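15th August, folding bench notes, Ledness

Garment folding on soft surfaces, continued from the June notes. Still not persuaded by the Lemma fold. 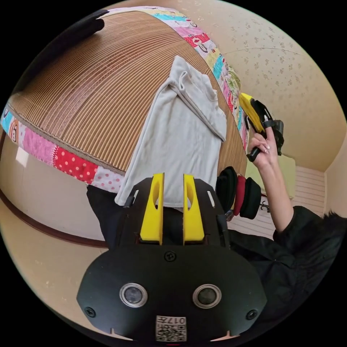

The claim, as Ayantu wrote it up, is that a top folded on a ribbed mat holds its edges better than one folded on a bare mattress. The ribs are meant to grip the cloth while you bring the second side over. Maybe. My own feeling is that anybody who has just been told a mat will help folds more carefully on the mat.

The light grey top is the one I'd keep in the set. It has enough body to show a bad fold and it bunches near the top, where most of our folds go wrong. Lay it collar away from you, smooth from the middle outwards, then sleeves. If the collar is left rucked up, everything after it is a waste of time, mat or no mat. Vlasta disagrees and does the collar last. Her stacks look fine from the front. I have asked to see them from the back.

Patchwork border: pretty, and a nuisance. Obsa lines the hem up with it as a guide, but the mat doesn't lie true and so neither does the hem. I'd sooner go by the ribs. Either way, we should all use the same line or stop comparing.

Numbers so far: 86 folds logged, 70 marked "good". Good according to whom? Three of us marked them and we never agreed what a good edge was. Tsehay Kahsay counts a sleeve showing as a fail, Tsehay Ayele doesn't. (Initials are no use in the log for those two, full names please.) I've put a query against the whole column.

Also doubtful about the Dretosano sheet, which says to rest a folded top overnight before judging it. Fine in a cupboard. On a bed it gets sat on.

Hats: somebody suggested adding them to the tidying list. Stacking is quick but I don't believe it does the round ones any good at the crown. Leave out until we've settled tops.

To do
Write down what "good" means, one sentence, all sign
Same top, mat and bare mattress, swap the order each time
Have the folds marked by someone who wasn't there for the folding
Ask Ayantu where the 756 in her summary comes from, can't find it in any log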